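We use cookies to remember your settings and count visits. By staying on this site you agree to our use of cookies. OK

Looking after football gear at home

2019-01-25

January is a hard month on football gear. Fields are mud or ice, the bags sit in the trunk all weekend, and by the time anybody unzips one the smell has settled in. These are the things we do in our house, with two players and one retired one. Most of it takes a few minutes if you start the same evening.

Cleats

Knock the soles together outside before you do anything else. Mud comes off easier once it has dried a little, so leave them on newspaper for an hour or two if they are still soaked. Then use a stiff brush and cold water on the soles and a soft cloth on the uppers. Pull the insoles and dry them separately.

Stuff the shoes with newspaper and change it once before bed. Keep them off the radiator. Heat loosens the glue and the toe starts to peel, and a cobbler will charge close to what a new pair costs.

If you have detachable studs, take them all out twice a season and put a dab of petroleum jelly on the threads. A cleat takes 14 minutes to clean if you do this and most of an evening if you don't and one of them seizes.

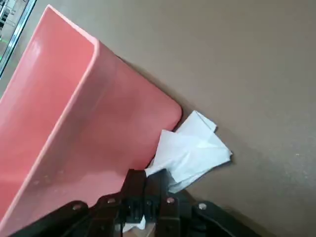
Helmets and pads

Wipe the shell with a damp cloth and a drop of dish soap. Don't use solvents, bleach or a household spray cleaner on it unless the maker's label says you can. The inside padding gets the same treatment, with a clean cloth, and then it sits upside down near an open window. Check the chin strap snaps while you have it in your hands.

Shoulder pads should hang, not lie. A wide wooden coat hanger will hold a youth set. For an adult set, Keith Kershaw, who ran the equipment room at Catterall for years, used a length of closet rod across two sawhorses, and I have copied him ever since. Air has to get at the underside.

Mouthguards get rinsed in cool water and brushed with an ordinary toothbrush. Hot water will warp them. Throw out any with chewed edges.

Jerseys and pants

Turn everything inside out. Take the pads out of the pants – check the knee pockets twice, one always stays behind. Rinse grass and mud in cold water from the back of the fabric, then rub in a little liquid detergent and leave it for half an hour. Blood also wants cold water, and the sooner the better.

Wash on cold with no fabric softener. Softener leaves a coating and the shirt holds its smell. Half a cup of white vinegar in the rinse helps with that. Never put it in with bleach. Hang to dry. The numbers crack in the dryer, and our Mumano away shirt lost most of a 7 that way.

The bag

Empty it completely, the side pockets too. Shake it out, wipe the lining with warm soapy water and leave it open overnight. Baking soda in an old sock takes care of whatever is left. I put a fresh one in every couple of weeks.

A shallow tray inside the back door saves a lot of floor cleaning. Muddy things go in the tray and nowhere else until they have been dealt with.

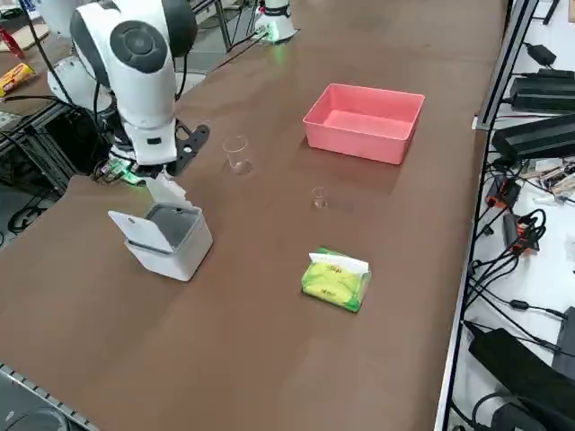 A plain plastic tray with slightly flared sides, easy to rinse out.

Small stuff

Write names on the inside of everything with a laundry marker, including the ball pump. Keep spare laces, a stud key, two needles and a roll of tape in a zip bag in the end pocket. Needles go in wet – a drop of water or a bit of spit – or they tear the valve.

Balls stored in a cold garage will feel flat in the morning. Bring them in and let them warm up before you add air. Then check with a gauge.

158 shares | 14 comments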